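5.2 What went wrong with the dustpan

I'll be blunt about the sweeping task, since it ate most of my September. The policy trained on 4,000 demonstrations looked great in our Pernavar simulator, and then the real arms started dropping the pan. Out of 630 trials on the table, 182 ended in a fault, and most of those came during the carry, with toy food and sponge already in the pan (Figure 7a).

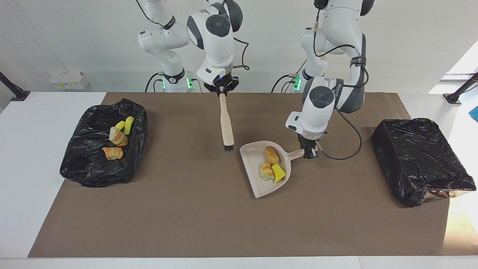
Our reviewer from Irnley wondered whether we were just squeezing too softly, and asked why we hadn't simply turned up the grip force. Fair question! We did try it, over 100 extra trials, and the pan handle still twisted between the fingers. Worse, the wrist would keep going as if all was well, so the controller had no clue anything had slipped.

The spatula gave us a different headache (Figure 7b). It's long and slender, so a tiny error at the gripper turns into a big one at the tip, and twice the tip caught the lining of a bin and pulled.
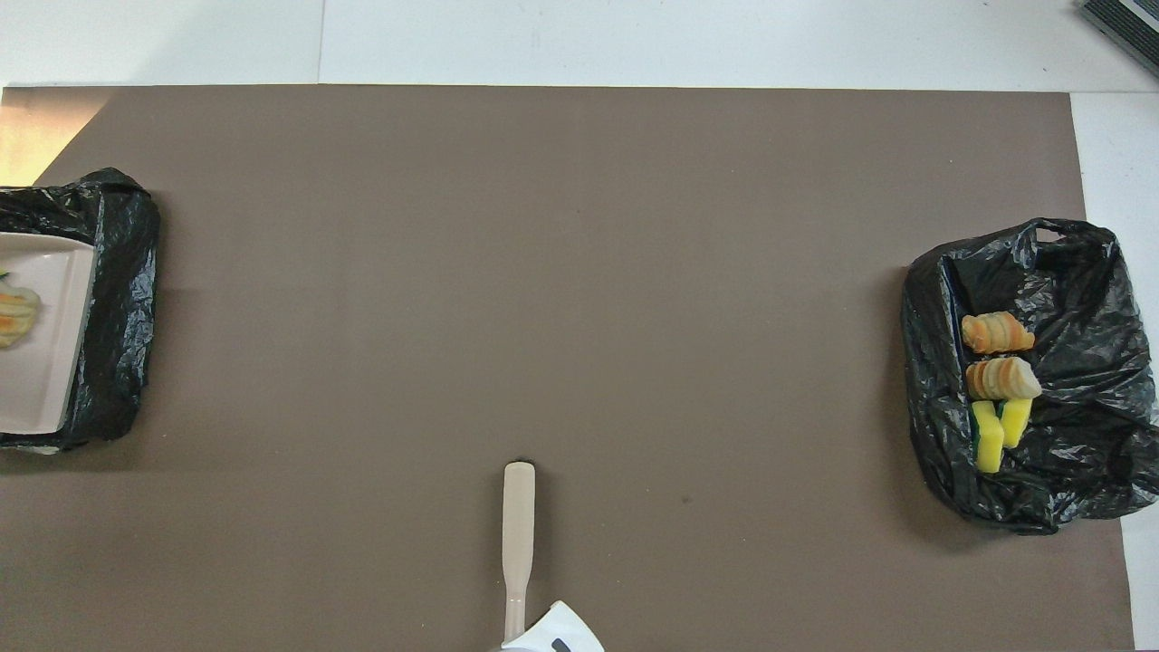
5.3 Cable snags and the stop rule

This one scared me a bit more. The cable on the arm has some slack in it, and when the gripper works low over a bag that slack can drape right across the plastic. If it snags, the arm pulls harder (bad idea), so we added a torque limit that freezes both arms until a person presses reset. I'd take a boring stop over a yanked connector any time. 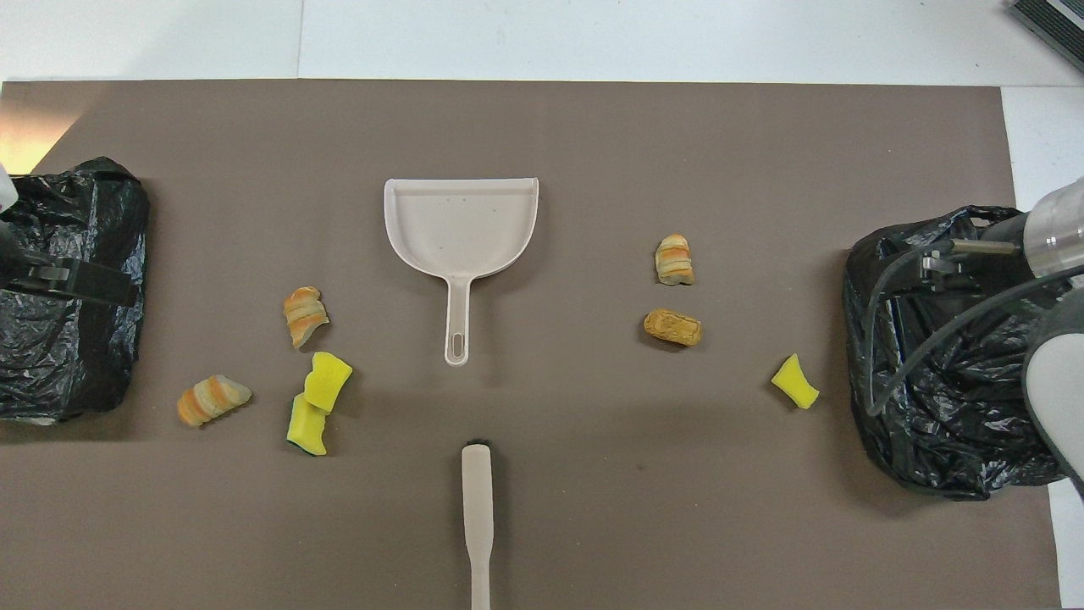 Figure 7c. Both grippers over the bags, with the dustpan and debris on the mat.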